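Grip practice for bedding tasks, section 14
Posted Feb 2, 2022

tvuorinen_cinitz
Operators are reminded that fabric is to be taken at a fold. Flat grasps will be returned for review.
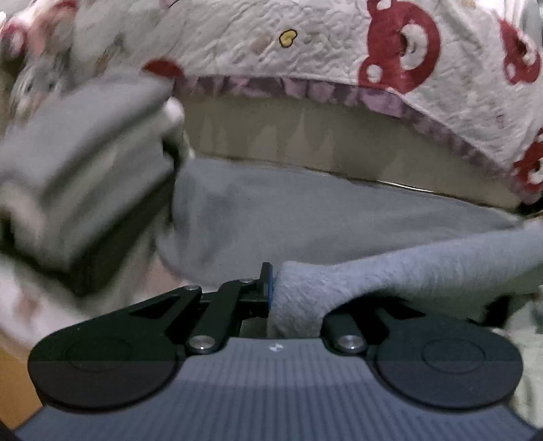
Gray fleece held at a rolled fold, quilt behind.

brerine_ops
We do not support this as a fixed rule. Thin sheets seldom offer a fold, and our operators lose time making one.

tvuorinen_cinitz
The rule stands for fleece and quilts. Sheets fall under section 28.

semaan_qa
Section 28 says "fabric" throughout. Please amend the wording before March.

Toivo Vuorinen
Noted.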